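Sobre el color de las cortinas del dormitorio

Con motivo del traslado al piso de la calle Nowicki, procede dejar constancia en este cuaderno de los criterios seguidos para vestir las ventanas y renovar la ropa de cama. Varios lectores habían solicitado información sobre el asunto tras la entrada dedicada a los armarios, y la respuesta exige cierta extensión.

El dormitorio principal tiene orientación norte y recibe una luz escasa y fría durante la mayor parte de la jornada. El anterior propietario había optado por un blanco roto en las paredes y por unos estores que se retiraron en junio, una vez comprobado que el mecanismo de uno de ellos no admitía reparación. Desde entonces la habitación permaneció sin cortinas, situación tolerable en verano y menos conveniente a medida que se acorta el día y los vecinos de enfrente encienden las lámparas.

La primera decisión fue la del color. Se descartaron los tonos cálidos, pese a la recomendación habitual de compensar con ellos la luz del norte. En la vivienda de Kisbridge se había seguido ese consejo, y el resultado fue un amarillo mortecino que hubo que soportar durante cuatro inviernos. En esta ocasión se prefirió trabajar con grises apagados, verdes de salvia y algún malva muy rebajado, es decir, con colores que ya son discretos de por sí y que la falta de luz no estropea.

Se pidió presupuesto a dos establecimientos. Cerkik presentó una oferta de 1.121 euros, con confección, rieles y colocación incluidos. Nostenetti ofreció el tejido por 371 euros, sin confección, y una atención que merece ser elogiada: la encargada, Vitória Macedo, permitió llevar las muestras a casa durante 10 días. Se aceptó esta segunda propuesta y se encomendó la costura a Sérgio Paiva, cuyo taller cobró 285 euros por los dobladillos, el forro y la cinta fruncidora.

Las muestras se observaron a primera hora de la mañana, después de comer y de noche con la lámpara encendida. Es un procedimiento lento que se recomienda sin reservas. Un gris que en la tienda parecía neutro tiraba a rosado junto a la pared blanca, y el verde que se daba por descartado fue ganando terreno con el paso de los días.
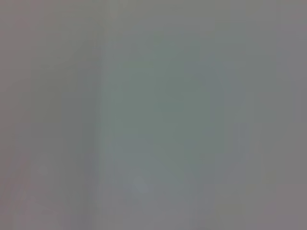
Última modificación de esta página: miércoles, 16 de octubre

Grises que se funden unos con otros, un verde de salvia sin estridencias y, hacia la izquierda, un matiz algo más rosado: tal es la gama a la que se ha procurado ajustar el conjunto. Conviene advertir que las diferencias entre estos tonos son mínimas y que quien busque contraste hará bien en dirigirse a otra parte del muestrario.

En cuanto al tejido, se eligió una mezcla de lino y algodón de peso medio. El lino puro se arruga en exceso en una ventana que se abre a diario, y el terciopelo, que también se consideró, habría oscurecido aún más la estancia. El forro es de algodón sin teñir. No se solicitó forro opaco, decisión que admite discusión: en esta casa se madruga, y una cierta claridad al amanecer se considera una ventaja.

La caída se fijó a un centímetro del suelo. El señor Paiva aconsejaba dejarla apoyada, por entender que la línea resulta más elegante, pero el polvo que se acumula junto al zócalo inclinó la balanza en sentido contrario. Se le agradece la paciencia con que rehízo el dobladillo de la segunda hoja, medida erróneamente por quien esto escribe.

La ropa de cama se ha renovado solo en parte. Se conservan las sábanas blancas, en buen estado, y se ha añadido una colcha verde grisácea que se dobla a los pies durante el día. Las fundas de almohada antiguas, de un azul más vivo, han pasado a la habitación de invitados.

Respecto al mantenimiento, se observarán las indicaciones del taller: lavado en frío dos veces al año, sin centrifugado, y colgado de las piezas todavía húmedas para que el propio peso las alise. Los ganchos deberán retirarse antes del lavado y guardarse en un sobre con el nombre de la habitación.

Queda pendiente el salón, cuya ventana presenta la dificultad añadida de un radiador situado justo debajo. Se han pedido muestras nuevas a Nostenetti y se agradecerá cualquier experiencia de los lectores con cortinas cortas en circunstancias semejantes. Los comentarios permanecerán abiertos hasta que se haga el encargo.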